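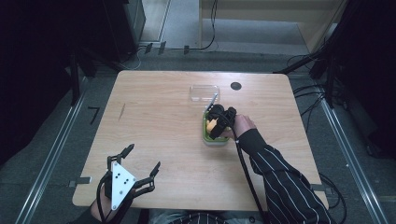
Arbeit mit handgeführten Greifern am Tisch, Werkstattraum Ruotsalainen, Demadberg

Start Aktuelles Mitmachen Anfahrt Kontakt
Suche Suchbegriff eingeben

Teilnehmende für den Vorführtag in Demadberg gesucht

Für den Vorführtag am 14.7.26 suchen wir Personen, die sich die Arbeit mit handgeführten Greifern ansehen und sie anschließend selbst ausprobieren möchten. Veranstalter ist Ruotsalainen, die Durchführung liegt beim Projekt Pullen. Vorkenntnisse in Robotik oder Programmierung sind nicht erforderlich.

Ablauf

Jede Gruppe ist zwei Stunden im Haus. Zuerst zeigt das Projektteam, wie mit den beiden Greifern an einem Tisch gearbeitet wird: Gegenstände aufnehmen, ablegen, in einen Behälter setzen. Die Bewegungen werden aufgezeichnet und dienen später als Vorlage für einen Roboterarm. Danach sind die Teilnehmenden an der Reihe. Jede Person bekommt eine kurze Einweisung und führt dann mehrere einfache Aufgaben aus. Das Tempo bestimmen Sie selbst. Wer nur zuschauen möchte, gibt das bitte bei der Anmeldung an.

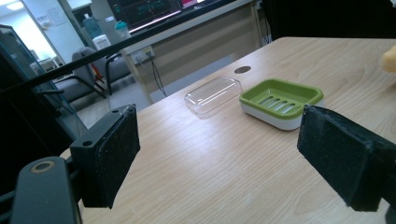

Die Gegenstände stammen überwiegend aus dem Haushalt. Gerade flache und durchsichtige Teile verlangen etwas Geduld, weil man sie mit den Greiffingern anders fassen muss als mit der Hand. Fehlversuche werden mit aufgezeichnet und sind kein Problem.

Zum Schluss ist Zeit für Fragen. Raimo Sjöberg vom Projekt Pullen erläutert, was mit den Aufnahmen geschieht und welche Aufgaben der Roboterarm bis Dezember beherrschen soll.

Voraussetzungen

- Mindestalter 18 Jahre
- beide Hände frei beweglich, Links- und Rechtshänder sind gleichermaßen willkommen
- Einverständnis mit der Aufzeichnung der Hände und Unterarme
- festes Schuhwerk, auf dem Boden liegen Kabel
- Deutsch oder Englisch in Wort

Ringe und Armbanduhren müssen während der Übungen abgelegt werden.

Vergütung

Eine Bezahlung gibt es nicht. Fahrtkosten innerhalb des Verkehrsverbunds werden gegen Vorlage des Fahrscheins erstattet. Getränke und ein Imbiss stehen bereit.

Ort und Anreise

Der Vorführtag findet im Gebäude Estska statt, einem Bau von 1980 am südlichen Rand von Demadberg. Der Eingang liegt auf der Hofseite. Der Aufzug ist für Rollstühle geeignet, bitte melden Sie den Bedarf vorher an, damit wir die Tischhöhe anpassen können. Parkplätze sind knapp.

Anmeldung

Bitte melden Sie sich über das Kontaktformular unter dem Stichwort „Vorführtag“ an. Wir benötigen Name, Telefonnummer und die Angabe, ob Ihnen der Vormittag oder der Nachmittag lieber ist. Die Plätze werden nach Eingang vergeben. Eine Bestätigung mit der genauen Uhrzeit folgt per E-Mail. Bei Verhinderung bitten wir um eine kurze Absage, damit jemand von der Warteliste nachrücken kann.

Teilen 18 Kommentare 2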